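FOR IMMEDIATE RELEASE

Lumbridge to End Supply of Petroleum-Based Single-Use Items in Food Service Venues

PRANDCOMBE, 2021-12-10. The City of Lumbridge and the Prandcombe Regional Waste Authority today announced the adoption of a joint standard for single-use items supplied by restaurants, cafes, cafeterias and event venues. Under the standard, covered businesses will replace conventional plastic straws, stirrers and cutlery with certified compostable products or reusable alternatives, and will supply such items to customers only on request.
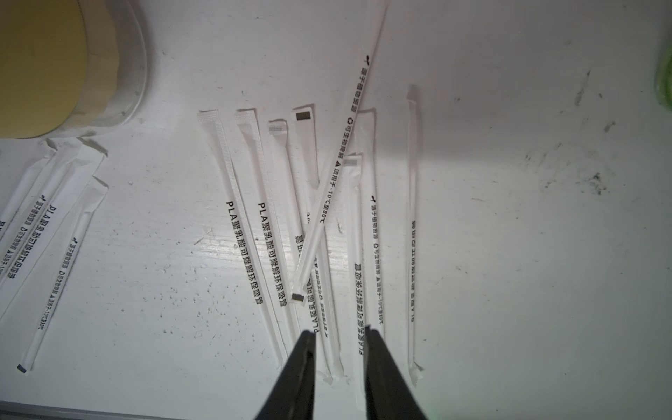
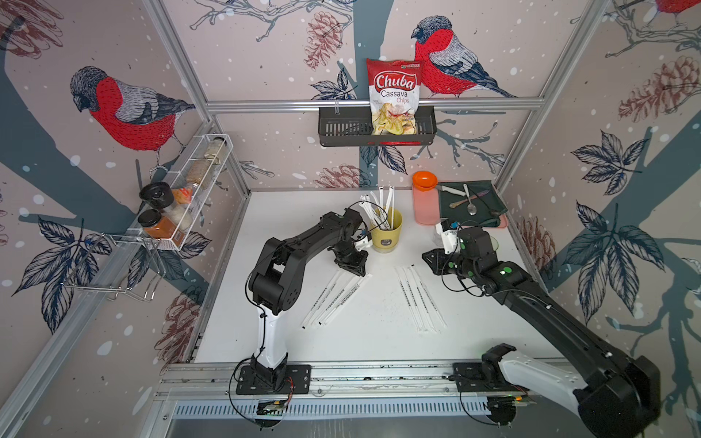
The standard was approved by the Lumbridge City Council in October following a public comment period and applies to all licensed food service premises within the city limits and the unincorporated areas served by the Authority. A total of 1,430 premises are covered. Mobile vendors and temporary event stalls will be brought under the same requirements through their existing permits, and no separate application will be needed.

"Residents have asked for clear rules and businesses have asked for enough time to follow them," said Kausar Chaudhry, Director of Environmental Services for the City of Lumbridge. "The standard sets one list of accepted products for the whole region, so that an owner with a cafe in Lumbridge and another in Prandcombe can place a single order."

Accepted Products

Items offered as compostable must carry certification for industrial composting from a body recognized by the Authority. Products made from polylactic acid, commonly known as PLA, are accepted where the certification covers the finished item, including any coating or printing. Items described only as "biodegradable," "plant-based" or "eco-friendly" do not meet the standard unless they are also certified.

Paper, bamboo and uncoated wood items are accepted. Reusable metal, glass and silicone straws are encouraged for dine-in service. Individual wrappers on straws and cutlery are permitted and must be made of paper or a certified compostable film.

Flexible plastic straws will remain available to any customer who needs one because of a disability or medical condition. Businesses may keep a supply for this purpose and may not ask a customer to give a reason for the request. Hospitals, licensed care homes and home care providers are exempt from the straw provisions.

Collection and Processing

PLA products do not break down reliably in backyard compost piles and should not be placed in recycling carts, where they can contaminate other plastics. Covered businesses will therefore be offered weekly organics collection, with material delivered to the Wallura composting facility. The Authority has entered into a service agreement with Wang Organics, the operator of the Wallura site, to receive certified compostable food service items together with food scraps.

"Our facility holds material at the temperatures these products require, and we screen every load on arrival," said Ga-eun Yeon, Operations Manager at Wang Organics. "The most useful thing a kitchen can do is keep ordinary plastic out of the green cart. Look-alike cups and lids are the items we reject most often."

A trial of the collection service was conducted with 156 businesses in downtown Lumbridge. Based on comments from participants, the Authority has revised its cart labels, added an early morning pickup for bakeries and simplified the procedure for reporting a missed collection.

Timetable and Assistance

Businesses may use up existing stock during a six-month transition period. No penalties will be issued during that time. After the transition, a first violation will result in a written notice, and repeated violations may result in a fine of up to $500.

Small businesses may apply for a rebate toward the purchase of reusable tableware or compost carts. Applications will be reviewed in the order received. Printed guidance, counter signs and the current list of recognized certifications are available free of charge from the Environmental Services counter at Lumbridge City Hall and from the Authority's office in Prandcombe. Staff will also visit premises by appointment.

About the Prandcombe Regional Waste Authority

The Prandcombe Regional Waste Authority provides collection, recycling and organics services to 4 member communities, including the City of Lumbridge. It is governed by a board appointed by its members.

Media Contact
Office of Public Information
City of Lumbridge, Department of Environmental Services

###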